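3.2 Order forms and return routes

The second strand of the study deals with how paper forms travel between school and home. Schools in the Jekham district send out a large number of such forms over a year: consent slips for trips, lunch orders, library fines, book club orders and requests for updated contact details. Earlier work has mostly looked at how parents read these forms. Less has been written about how the forms come back, and the return step is where most of the delay in our records arises.

Forms were followed in 16 primary schools, all of which used the same printed lunch order sheet at the start of the study. The sheet asked for a child's class, five daily choices and a parent's signature, and carried a tear-off strip for allergies. A total of 1361 sheets were handed out in January. Each sheet had a printed serial number, so that the date of issue and the date of receipt could be matched without recording the child's name. Sheets returned without a signature were logged as received but incomplete, and were sent home again under a new serial number.

Schools were free to choose the place where sheets were handed in. Three return routes were found in use: direct handover to the class teacher, a slot at the school office, and an open container set out in the classroom or corridor. Schools using the third route supplied their own container, and no standard was set for its size or material (Figure 4).

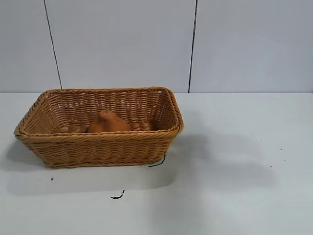
Figure 4. Woven basket with a braided rim.

Return times differed more between routes than between schools. Sheets given directly to a teacher came back soonest, but this route also produced the most logging errors, as teachers often held sheets over until the end of the week and entered them together. The office slot gave the cleanest record and the slowest return. Open containers fell between the two. A shallow form with sides that widen towards the rim, as in Figure 4, leaves the contents open to view from above, and we treat this as a separate property from the place where a container is kept. The coding scheme therefore has one field for location and one for visibility of contents. Lidded boxes were coded as closed even where the lid was reported to be left off during the day.

Of the sheets returned by way of open containers, 218 lacked a signature. These were kept in the main analysis. Leaving them out shortens the mean return time slightly but does not change the order of the three routes. The allergy strip was a further source of trouble — in several schools it had been torn off and handed in separately, and could not be tied to a serial number. Strips of this kind were excluded from all counts and passed back to the school on the day they were found.

A short questionnaire was sent to parents once the main period had closed. It was offered in print and through the Lamitz messaging service, which the district already used for absence notices. About 90 parents replied. The replies are too few to be broken down by school, and they are used in section 4 only to help interpret the return data. The most common complaint concerned the wording of the deadline, which gave a day of the week but no date. Several parents also said they could not tell whether a blank choice meant no lunch or the default lunch. The Talpur version of the sheet, brought in after the study, prints the date in full and adds a box for "no lunch". Its effect on return times has not been measured.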